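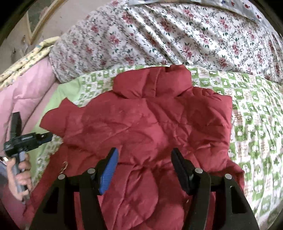
Folding a Puffer Jacket for Summer Storage

A quilted jacket holds most of its volume as air between the quilting lines. Folding it well is a matter of moving that air out through the fabric in one direction before any fold is made, and of keeping hard creases off the fill. Work on a bed or another surface wide enough for the whole garment. On the green-and-white checkered sheet the edges of the red jacket are easy to find, and the collar should point away from you as it does there. The method suits down and synthetic fill alike.

Before you start

Wash the jacket according to its label and let it dry fully. Allow an extra day after it feels dry on the outside. Empty the pockets. Remove the hood if it detaches and store it flat inside the body. Wipe small marks off the shell with a damp cloth and leave the spot to dry before going further.

Folding

1. Close the front fastening all the way to the collar. An open front lets the two halves slide over each other and the finished bundle comes out lopsided.

2. Lay the jacket front side up and smooth it from the collar toward the hem with flat hands. Diagonal wrinkles across the body mean the back layer is twisted. Lift the hem, shake it once and lay it down again.

3. Bring each sleeve across the chest at the shoulder seam. The cuffs should overlap slightly and stay above the hem.

4. Press from the center outward with your forearms for 15 seconds. Do not kneel on the jacket.

5. Fold both sides in so that the long edges run parallel. The width should now match the inside width of your storage box, less 2 cm.

6. Roll from the hem toward the collar, pressing lightly at each turn. Tall padded collars do not roll well. Stop short of the collar and fold it down over the roll.

Storage

Use a cotton bag or a ventilated box. My own is a Husenau underbed box, 60 cm long, which takes two adult jackets side by side. Vacuum bags are acceptable for a move or a trip, but fill kept compressed for a whole season recovers slowly and sometimes unevenly. Keep the box off concrete floors.

Taking it out again

Unroll the jacket, shake it by the hem and hang it on a wide hanger overnight. If the chambers are still flat in the morning, tumble it on the lowest heat setting for 9 minutes with a clean tennis ball, provided the label permits tumble drying. Break up any remaining clumps by hand through the lining.

Iñaki Vidal
Last revised in July: step 6 rewritten for high collars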